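Fleltar library talk, speaker notes
05/01/2025

20 min plus questions. Water on lectern. Don't read the slides out.

OPENING

Thanks for having me. Say who we are in one line, Cordier, small practice, mostly public buildings, mostly old ones that leak.

Talk is about the Belurthorpe library. Not the whole thing. Just the reading room and the roof over it, and why we kept the roof. Two years of arguing in 20 minutes.

Ask for hands: who's been inside? If lots, skip the history bit.

HISTORY (short!!)

Built as a wool store. Sawtooth roof, south-facing glass painted over at some stage, brick walls, timber posts. Council bought it when the store closed, put in a dropped ceiling and carpet tiles and called it a library. Everyone over forty remembers the carpet.

354 square metres on the main floor. Posts on a tight grid, so no big clear space anywhere. First brief asked us to take half of them out. We priced it. Brief changed. 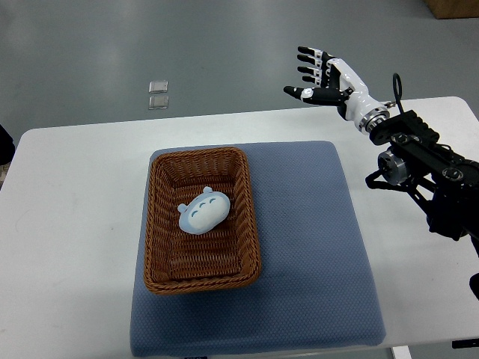 THE ROOF

Main point of the talk, slow down here.

Dropped ceiling came out in January. Up there: the original trusses, 32 of them, nearly all sound. Two rotten at the bearing ends where the box gutter had been overflowing for years. New ends scarfed on, same species, bolts left showing. Didn't stain the new timber to match. Some people hate that. Fine. It'll grey off.

Engineer's first report said replace the lot. Second report, after we got someone up with a moisture meter and an awl, said repair. Lesson for students in the room: pay for the second visit.

The glass. 85 panes, the old ones wired and mostly cracked. Went to double glazed units in the same bar spacing. Bars had to be a bit fatter, 12 mm or so, and you can tell if you stand under it and look for it. I look for it.

Heritage advisor wanted single glazing kept on the street side. We lost a month on that. Compromise was secondary glazing inside, hinged for cleaning. Works ok. Hinges are stiff.

LIGHT

Problem with a sawtooth is it was made for sorting fleece, not for reading. Wool buyers wanted flat even light and plenty of it. Readers want a bit of shade and somewhere to put their back.

So: baffles below the glass, felt over a light frame, hung off the bottom chords. From Plostora, their standard panel cut down. Took three goes to get the angle. First mock-up made the room look like a carpark. Second too dark by 3 pm. Third is what's there.

Pause here, let them look at the slide. Don't talk over it.

Side effect of the felt: the room went quiet. We'd allowed for acoustic lining on the end wall and ended up deleting it, money went to the window seats. Best swap on the job.
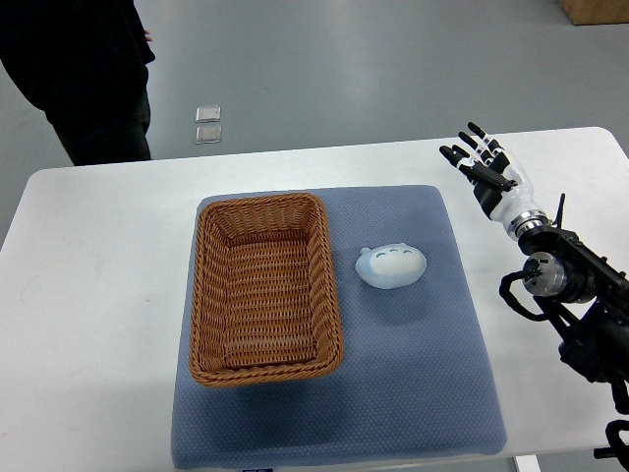
Seats run the length of the east wall, 450 high, deep enough to get your feet up. Brick behind was cold so there's a lining board with insulation, stops at the sill so you still see the wall above. Kids took the corner one on day one. Power points under every second seat, should of been every seat.

THE POSTS

People always ask. Kept them all. Shelving sits between them, low, so you can see across. Librarians were against it at first becuase low shelves hold fewer books. They were right, we lost shelf length, and the mezzanine is where it went. If someone from the library is in the room be nice about the mezzanine stairs.

Old stencil numbers on the posts, bale bays. Cleaned with a dry brush only. Painter had already started sanding one, that's the pale one near the desk.

MONEY

Keep brief, someone will ask anyway. Cost per metre came in under a new build but not by much. Contingency all gone by the time we reached the gutters. 193 variations on the contract, most of them tiny. Put the number up on the slide and let them laugh.

WHAT WE'D CHANGE

Gutters earlier. Should have been the first job, not the last.
Stiff hinges, see above.
Entry is still mean. Nice door, then you're straight up against the returns desk. Airlock ate the space.
More colour. I was nervous about it, shouldn't have been.

CLOSE

Last slide, reading room at five in the afternoon, lights off. Leave it up during questions.

If asked about the lane side extension: not ours, can't comment.
If asked about heating: slab couldn't be touched, so radiators along the east wall under the seats, and yes the seats get warm.
Plans are on the table by the door, take one, leave the big roll please it's the only print.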